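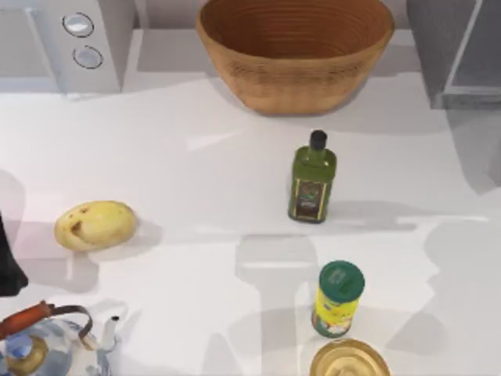 How to Find Out Whether a Machine Can Do Your Kitchen Chores Yet

Posted March 12, 2020

Short answer: some of them, on a good day, with you standing next to it. The longer answer is a test you can run yourself, and it costs nothing if you do the first part in simulation. We run ours in a pretend kitchen we call Felar, which has never once needed wiping down.

What you need

A simulated kitchen with a counter and an appliance or two. A simulated arm. A chore you could explain to a nine-year-old. Patience, preferably a lot of it.

Step 1: Pick one chore

"Tidy the kitchen" is a wish. "Put the potato in the bowl" is a chore. Write it down in one sentence, and if the sentence has an "and" in it, cut it in half. Our first attempt at Rirnari had four of them, and the arm spent most of February shoving a kettle into a wall.

Step 2: Decide what done means

Do this before you watch a single run, or you will start grading on charm. For the potato: it's in the bowl, the arm has let go, and everything else is where it started. Close doesn't count. You wouldn't accept close from a dishwasher.

Step 3: Set a time limit

We allow 110 seconds per try. A person needs 2. That seems generous until you see how long an arm can think about a potato.

Step 4: Move to the hard stuff

Appliances are where confidence goes to die. Picking a thing up is one skill, but a door has to be pulled along a curve, and a dial has to be gripped and turned by the right amount. Start with the easiest part of the machine. On a microwave like ours that means the tall bar handle, which gives a gripper something to hook. Leave the two round dials for later — each has only a raised ridge to hold on to, and there are no numbers on the panel to tell anyone when to stop.

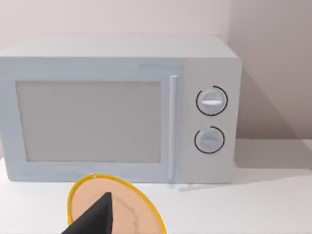

Step 5: Try a plate. Plates look simple and are miserable. They're flat, they sit low, and the useful part is a thin edge that a finger has to get under or pinch from the side. Watch where the gripper goes. A black fingertip aimed at the middle of a yellow-rimmed plate has nothing there to pinch, so check whether your arm ever heads for the rim. If it doesn't, go back to the bowl for a while.

Step 6: Shuffle and repeat

Move everything a hand's width and run it again. Then change the lighting. We did 340 tries on one chore, and the last 13 taught us the most, mainly about our own optimism.

Step 7: Only now, the real kitchen

Expect the score to drop. Our Helbridge counter has crumbs, a sticky patch and a drawer that opens by itself. The Pacheco workshop is worse. Use plates you don't like, and keep a hand near the stop button.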